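Care of Pale Wood Tabletops: Cleaning, Glare Checks, Ring Marks and Touch-Up

By Min-kyu Ham
Tuesday, November 9, 2021

Pale tabletops show less dust than dark ones and more of everything else. Tea, ink, turmeric and the blue from new denim all read clearly on a blond surface, and so does the wrong cleaner once it has been used for a year. The procedures below apply to clear-finished birch, maple, ash and similar light woods, solid or veneered. They do not apply to oiled or waxed tops except where noted.

Identify the finish first

Most factory tables sold in the last few decades carry a sprayed lacquer or a water-based polyurethane. Older tables may have shellac. Test on the underside of the top or the inside of an apron, never on the working surface.

Put one drop of denatured alcohol on the test spot and wait a minute. If the spot goes tacky, the finish is shellac. If nothing happens, wipe it off and try one drop of lacquer thinner. A finish that softens is lacquer. A finish that wrinkles or lifts is probably varnish or polyurethane. A finish that does nothing at all is catalyzed, and most of the repair advice further down will not work on it.

An oil finish gives itself away earlier. A drop of water left for ten minutes darkens the wood under it.

Veneer or solid

Look at the end of the board. On a solid top the end grain lines up with the lines on the face. On a veneered top the edge is either a separate strip or a visible stack of layers. Face grain that repeats at regular intervals across the width also indicates veneer, sliced from one log and laid in sequence.

Knowing this decides how far any sanding can go. Commercial face veneer is thin, and a random-orbit sander with 120 grit can go through it in a few passes near an edge. On veneer, hand sand only, with a cork or felt block, and start no coarser than 320. If the color under the block changes, stop.

Routine cleaning

Dry dust with a cotton or microfiber cloth, following the grain. Replace the cloth when it starts to drag. Grit caught in a cloth is the usual source of the fine scratches that show up under a window or a lamp.

For grease and food, mix 5 ml of plain dish soap into 1000 ml of lukewarm water. Wring the cloth until it no longer drips. Wipe with the grain, then wipe again with a second cloth dampened in clean water, then dry. Total wet time on any part of the surface should be under a minute. For a small side table, 500 ml is plenty, with the soap halved to match.

Do not use:

Ammonia glass cleaner. It clouds shellac and dulls some water-based finishes.
Vinegar at any strength on shellac or wax.
Melamine foam sponges. They are an abrasive and leave a matte patch.
Silicone spray polish. It gets into open pores and causes fisheye in any later coat.
Steam.

Disinfectant wipes are tolerable on catalyzed finishes if the surface is rinsed afterward. On lacquer they leave a sticky film within a few months.

Dried-on residue

Lay a damp, folded cloth over the spot for five minutes and wipe. Repeat before reaching for anything harder. A plastic scraper is acceptable if the corners are rounded off first; an old Clasport loyalty card works, filed lightly along one edge. Hold it at a low angle and push with the grain.

Candle wax should be chilled with an ice cube in a plastic bag and lifted in one piece. Traces come off with mineral spirits on a soft rag. Mineral spirits are safe on cured lacquer, shellac and polyurethane, but will remove any paste wax, so plan to rewax.

Label adhesive also responds to mineral spirits. Give it two minutes to soften. Citrus removers work faster and leave an oil that has to be washed off with the soap mix.

Checking the surface by glare

Overhead light hides most defects. Set a lamp at one end of the table, a little above the level of the top, and view from the opposite end with your eye low. Move until the reflection falls on the part being checked. A sound film reflects as an even sheen with the grain lost under the brightest part. Scratches cross it as thin lines, residue breaks it up into dull islands, and a ring mark shows as a curve that keeps its shape when the lamp is moved.

Work the reflection across the table in strips and put a small piece of low-tack tape beside each defect. Remove the tape within the hour. Left overnight it can lift weak lacquer.
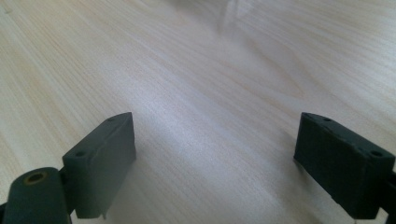 Repeat the check after the surface has been cleaned and dried. A good share of the dull areas will turn out to be soap or polish film and need no further work. Anything still visible is in the finish or below it.

Grain direction matters for the next steps. On a straight-grained top it is easy to follow, including where the lines run at an angle to the edges of the table. In that case rub along the lines and ignore the edges. Where the grain curves or turns wavy, follow the curve in short strokes and ease off the pressure.

White rings

A white ring is moisture in the finish. Treat in this order and stop when it clears.

1. Leave it alone for 24 hours in a heated room.
2. Move a hair dryer on low over the ring for two or three minutes, 20 cm from the surface. The wood should never be too warm to touch.
3. Rub lightly with petroleum jelly, leave overnight, wipe off.
4. On lacquer or shellac only, wipe once with a cloth barely dampened with denatured alcohol. One pass, no pressure. On shellac this carries a real risk of smearing, and a hidden trial is required.

Dark rings

A black or gray-brown ring is a stain in the wood, usually from iron and water. It can't be cleaned from above the finish. The film has to come off locally, the stain treated with oxalic acid solution, and the area neutralized, dried and refinished. On a pale top the treated patch often ends up lighter than its surroundings, and the whole top then needs the same treatment. Wear gloves and eye protection, and do not sand the dried residue without a respirator.

Fine scratches

Scratches that do not catch a fingernail can be reduced with a rubbing compound or with 0000 synthetic wool and paste wax. The shop stock here is Mandau neutral wax; any clear, untinted paste wax will do. Avoid "natural" or amber waxes on birch and maple. They turn the scratches yellow.

Rub with the grain in full-length strokes. Spot rubbing leaves a shiny or dull oval that is more visible than the scratch was. Let the wax haze for 15 minutes and buff.

Scratches that do catch a nail need filling. Use a hard fill stick one shade lighter than the wood, level it with the edge of a plastic card, and seal with a light coat of matching sheen. The Vustska sticks numbered 9 and 392 cover most of the pale woods between them. The first leans pink and the second leans yellow. On a top with streaks of both, lay them side by side in the scratch and blend with a fingertip.

Yellowing

Light woods shift toward yellow with exposure, and anything left standing on the table keeps its outline. Move objects every two weeks for the first year. A pale outline on an otherwise yellowed top usually evens out within a summer if left uncovered; the test panel by our west window was uncovered in July and could be used as a reference by the end of the season. Water-based finishes yellow less than oil-based ones, though the wood beneath still changes.

Pads and feet

Put felt under ceramics and cork under anything that sweats. Clear vinyl bumpers contain plasticizer and can bond to lacquer, so replace them with felt even where they are harder to see. The same applies to clear table protectors left in place for long periods. If a protector is needed, Wolde makes one with a textile backing. Lift it monthly and dry both faces.

Schedule

Weekly: dry dust.
Monthly: soap mix, rinse, dry.
Every six months: glare check from both ends, rewax where wax is in use.
Every two years: check the edge banding for lift and reglue with yellow glue and a caul, clamped for an hour.

Last updated: November 2021

This site uses cookies to remember your settings. By continuing to browse you agree to their use.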